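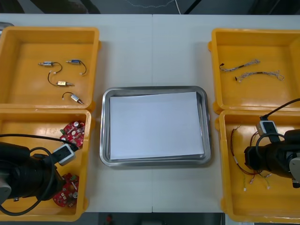
Combien coûte un poste d'assemblage à deux bras quand on le monte soi-même ? À l'atelier partagé Vadadside, la facture s'est arrêtée à 2 455 euros, hors bras, achetés d'occasion par deux des membres.

Le projet s'appelle Stelo. Il occupe le fond du local depuis le mois de juillet et réunit quatre personnes, le soir surtout, après 18 heures. Alcides Batista s'occupe de la commande, Bohumila Kubíček de la mécanique. Vratislav Slanina a écrit le logiciel de vision. Milagros Calimlim, câbleuse de métier, prépare les pièces et décide de leur rangement.

Le but est modeste : sortir des bacs les éléments d'un petit module motorisé et les poser dans un plateau en inox, au centre de la table. Les bacs sont jaunes, ouverts, un type de pièce par bac. Les cartes électroniques rouges sont à gauche, sous les petits composants à axe métallique. Les faisceaux multicolores et les fils fins vont à droite. Le plateau est garni de feuilles blanches.

« Au début on avait tout mis dans une seule caisse, raconte Milagros Calimlim. Les connecteurs s'accrochaient entre eux et on passait la soirée à démêler. »

Les cartes ont été les premières à donner satisfaction. Leur contour à peu près rond ne gêne pas la pince et elles restent à plat. Sur 200 prises consécutives notées dans le cahier de l'atelier, 46 ont échoué, la plupart contre la paroi du bac. Bohumila Kubíček a depuis limé les doigts de la pince et repris l'angle d'approche. Elle n'a pas refait la série complète.

Les fils posent un autre problème. Un faisceau ne tombe jamais deux fois de la même façon, et le module de vision de chaque bras le voit de trop près pour distinguer ses deux extrémités. Vratislav Slanina a d'abord cherché à repérer les connecteurs par leur couleur. Il travaille maintenant sur la forme du faisceau entier, avec 500 vues annotées à la main.

La table est faite de deux plateaux blancs mis bout à bout. Le joint a été repris à la cale, car un léger décalage de hauteur faussait l'étalonnage d'un bras par rapport à l'autre. Les câbles noirs des bras passent en boucle au-dessus du poste. Alcides Batista voudrait les guider par une potence, dont le dessin est prêt.

Shona Ruawai, qui gère les créneaux de Vadadside, a demandé que le poste soit démontable en moins d'une heure. Les bacs s'empilent, les bras se débrident avec une seule clé. Reste l'armoire électrique, trop lourde pour être déplacée seul.

La prochaine étape concerne l'insertion des connecteurs, bras gauche et bras droit ensemble. Les essais se feront d'abord à vitesse réduite, sur des cartes déclassées.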